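Robots and rope at the Filtimex open day

Filtimex held its open day in November and I went for the afternoon. Most people came for the welding cell, which had a line out the door by 2. I had seen it before, so I went upstairs to the simulation demo run by a small outfit called Anico.

They had a rendered robot on a big screen, working at a round white table. The task was to deal with a cord-like object and a bowl. Rigid parts are fairly easy to simulate. Cord bends, slides and folds over itself, and the software has to work all of that out again at every step. The view we watched was from close to the gripper, so you got the fingers large and everything else behind them.
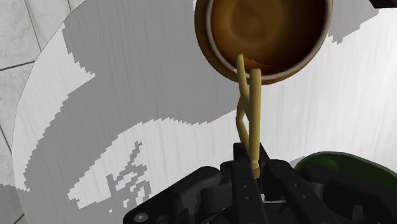
Shuzhen Xue asked whether any of it carries over to a real arm, as simulated rope never seems to have the stiffness of the stuff you buy. The presenter said that was a fair point. They change the stiffness and the friction from run to run so the robot doesn't get used to one kind of cord.

I stayed for almost 9 runs. The presenter reset the bowl and the cord each time and talked while it loaded — the loading was slow, and the fan in the computer was loud. There was a question about the cost of the software, but we were told to email for that.

Downstairs again, I picked up a leaflet from the Demimport table and had a coffee. The welding line was still long. I drove home before 5 to miss the traffic.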